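Grupo de Hábitos y Peso Saludable Vodthorpe
Acta de la reunión de octubre

Hora de inicio: 18:30, es decir, 18:45
Asistentes: Wenceslao Ledesma (modera), Miroslava Chornovol, Jamie Dobson, Lachlan Donnelly
Excusa su ausencia: Rangi Ashby, por cena de empresa. Se le desea suerte con el bufé.
Toma el acta: Miroslava Chornovol

1. Acta anterior

Se aprueba con una corrección. Donde decía que Lachlan «abandonó el azúcar», debe decir que «abandonó el azúcar en el café». Lachlan pide que conste que él nunca dijo otra cosa. Jamie pide que conste que sí la dijo.

2. Desayunos

Wenceslao presenta su propuesta de desayuno único para el reto de noviembre: yogur natural, avena remojada la noche anterior y fruta de temporada. Jamie pregunta si las tostadas quedan prohibidas. Se le responde que no hay nada prohibido, solo apuntado. Jamie considera que apuntarlo es una forma de prohibirlo.

Tras un debate más largo de lo que merece la avena, se acuerda que cada cual elija entre dos modelos, el de Wenceslao o el de huevo con pan integral, y que lo mantenga al menos dos semanas. Los cambios por aburrimiento se comunicarán al grupo antes de hacerse efectivos.

3. Bebidas

Lachlan ha llevado durante 24 días un registro de lo que bebe fuera de las comidas. El resultado, según sus palabras, es «para no enseñárselo a mi madre». Se decide que las bebidas cuenten en el diario igual que la comida, incluidos los zumos, que hasta ahora gozaban en este grupo de una especie de inmunidad diplomática.

Queda pendiente el asunto de la cerveza sin alcohol. Wenceslao prefiere tratarlo con Rangi presente, por ser parte interesada.

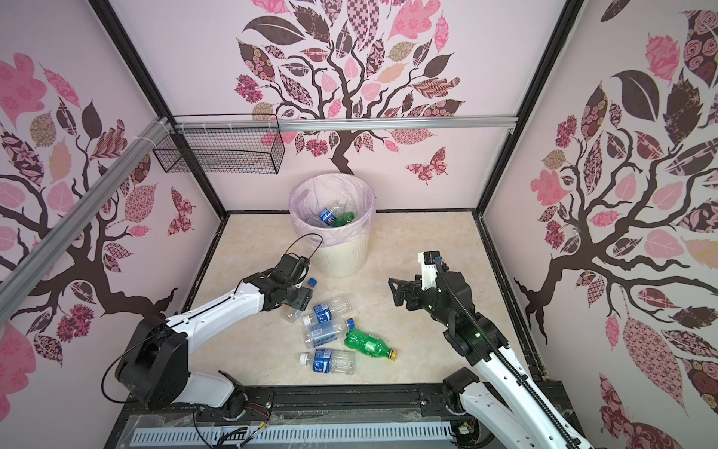 4. El recetario

Se revisa el borrador. Hay 60 recetas recibidas, de las cuales una parte considerable es crema de calabacín con distintos nombres. Miroslava propone quedarse con dos cremas y mandar las demás a un anexo. Lachlan defiende la suya, que lleva curry. Se vota: la del curry entra por tres votos a uno.

Se acuerda además:
— Cada receta indicará las raciones. «Para la familia» no es una cantidad.
— El límite por cena será de 400 calorías sin contar el pan. Jamie solicita que se cuente el pan, pero aparte y en letra más pequeña.
— El pastel de queso de Rangi sale de la sección «Ligero» y pasa a «Celebraciones», donde debió estar siempre.

La imprenta Prorkex pide el texto definitivo antes de que acabe el mes. Wenceslao lo enviará. Miroslava se lo recordará.
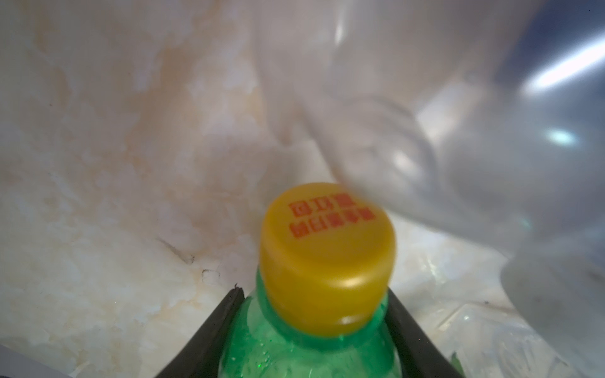
5. Caminata mensual

La última salida, hasta el embalse de Sasico, contó con buena participación a la ida. A la vuelta, parte del grupo descubrió que existía un autobús. Se debate si el trayecto en autobús puntúa. No puntúa.

Para la próxima se elige el sendero de Pretorius, sin líneas de transporte conocidas. Jamie llevará el botiquín y Lachlan los frutos secos, ya repartidos en bolsitas. No se volverá a confiar en la bolsa grande «para ir picando».

6. Cuentas

El saldo es de 126 euros. Se aprueba comprar una báscula de cocina, porque la actual da resultados demasiado amables. Se rechaza, con un voto a favor, la compra de una gofrera.

7. Ruegos y preguntas

Jamie pregunta si se puede cambiar el lugar de la cena trimestral, dado que el restaurante de siempre sirve el pan antes de que uno se siente. Wenceslao pedirá presupuesto en otros dos sitios.

Lachlan ruega que las reuniones no coincidan con la hora en que la panadería de enfrente saca la hornada de la tarde. Se estudiará.

Se levanta la sesión a las 20:10. La próxima será en el mismo lugar, y cada asistente traerá rellena su hoja de desayunos.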